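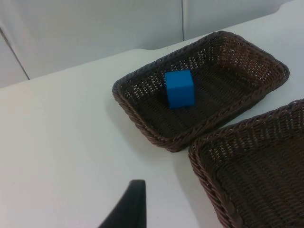

The bread basket is a shallow open container used to carry bread to a table and to keep it there until it is eaten, taken home in a napkin or thrown to the birds. It belongs to the large family of low woven trays and baskets, and is told apart from its relatives mainly by what people put in it. The common modern form is rectangular with rounded corners, low sloping sides and a thick braided rim, often in a dark brown that hides both crumbs and age. On a plain white tabletop a dark basket of this kind stands out sharply, and small slivers of white show through the openwork of its sides. Put keys in it and it becomes a key basket. The literature has little to say about the moment of transition.

Name

English usage is loose. "Bread basket", "roll basket" and "table basket" are used for the same thing, sometimes within a single catalogue. "Wicker" properly refers to a way of weaving and has nothing to do with the plant involved, although shoppers and a fair number of shopkeepers take it to be a type of wood. Willow, rattan, rush, paper cord and plastic strand can all be worked in this way. Telling them apart across a room is a skill claimed by many people and possessed by few. The figurative breadbasket, meaning a region that grows a lot of grain, is much larger and cannot be passed to the left.

Construction

A woven basket has three parts that matter: the base, the sides and the border. The base is normally worked first. In rectangular baskets it is often laid in parallel rows, which leaves a ridged floor. The ridges lift the bread slightly and let air pass beneath it. They also collect sesame seeds, which can be shaken out over a sink or left for the next owner.

The sides rise from the base on upright stakes. A close weave is stronger and an open one is lighter, and most makers settle somewhere between the two according to taste and how much material is left. Sloping sides allow baskets to be stacked inside one another, a feature much valued in restaurants and forgotten entirely in homes, where there is usually just the one.

The border is where the ends of the stakes are turned down and locked together. A plaited or twisted border gives the hand something to hold and takes most of the knocks. It is also where a basket starts to fail. Once a single end has worked loose, somebody at the table will pull at it throughout the soup.

The basket teacher Manouchehr Nikzad, in his handbook The Flat Basket, gives 12 borders suitable for table use and recommends two of them. The remaining 10 are described with great patience and illustrated in full.

Colour

Brown baskets may owe their colour to the material, to stain or to paint. Willow boiled with its bark on comes out a warm tan or reddish brown, and darker shades generally call for a dye. Dark weaving changes a good deal with the light: the side facing a window can look almost red while the floor of the same basket stays close to black. Sellers deal with this by calling the colour chocolate, espresso or walnut, and letting the buyer find out.

Use at table

The basket is usually lined with a cloth or paper napkin. The lining keeps crumbs in, keeps the bread a little warmer and makes washing the basket less urgent. Custom varies on whether the cloth should be folded over the top. Those in favour say it keeps the rolls soft. Those against say nobody can see how many are left -- a point the first group may have considered.

Low sides suit rolls, sliced loaves and flatbreads. Long loaves are either cut up or laid across the rim, where they look handsome and roll off.

Roxana Agudelo's essay "Passing It Round" deals with the last roll, which she regards as the basket's real subject. In her account it is offered to every person present, refused by all of them, and gone by the time the plates are cleared.

Other uses

Away from bread, the same basket holds fruit, post, remote controls, rolled hand towels, cotton reels, seed packets and batteries of uncertain charge. Hotels use it for small soaps. In offices it holds biscuits for a morning and business cards for several years.

Collections

The Titmont basket collection holds 3,554 pieces, of which 101 are catalogued as bread baskets. A further 900 are listed as "tray, shallow, purpose unknown", and visitors tend to have firm views about those. The smaller display at Kenbridge is arranged by shape and has no labels, after a disagreement over the word "oblong".

Care

Dry crumbs are best removed with a soft brush, worked along the rows of the base. Most natural weaves will stand a wipe with a damp cloth followed by slow drying away from a radiator. Soaking can lift the stain and loosen the border. Baskets kept in very dry rooms turn brittle, and an occasional light misting is often advised -- and seldom done. Butter does not come out.

See also

Banneton
Fruit bowl
Napkin folding
Toast rack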